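Reading Wood Grain: Notes for Unit 6
Introduction to Materials, Tsz-kin Hung

Welcome back! Last unit we cut, sanded and glued. For this one, slow down and look. Wood keeps a record of how the tree grew, and once you can read it you will never sit at a table the same way again.

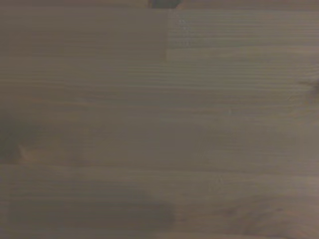
1. Where grain comes from

A tree adds a layer of new wood under its bark each growing season. In many climates the spring part of that layer grows fast and pale (earlywood), and the summer part grows slower, denser and darker (latewood). Put the two together and you have one ring. Saw along the trunk and those rings show up as lines, bands or arches, depending on where the saw passed.

My favorite classroom piece is the Qudah slice, a cross section with 234 rings. Come up and touch it during the break! Find the tight rings near the outside and think about what slow growth might mean: drought, shade, crowding, plain old age.

2. Three cuts to know

Plain sawn: the rings meet the face at a low angle. Look for arches, sometimes called cathedrals. Cheap to cut, more likely to cup.

Quarter sawn: the rings meet the face close to a right angle. Straight, even lines, and in oak those lovely shiny flecks (the rays). It moves less across its width.

Rift sawn: in between. Straight lines with very little fleck. More waste at the mill, so it costs more.

Always check the end of the board before you decide. The face can fool you – the end almost never does.

3. Why wood moves

Wood takes on and gives off water as the air changes. It swells and shrinks a lot across the grain and hardly at all along it. This is the single most useful fact in the course, and it explains stuck drawers in August, gaps in floors in winter and split tabletops all year round.

4. For next time

Read the Noltum handout, pages 1 to 6. Then pick one wooden thing at home and sketch its grain in pencil, at full size. Guess the cut and write two sentences defending your guess. Wrong guesses are welcome, and I love a good argument!

Sketches go in the tray outside Room 331 before the November break.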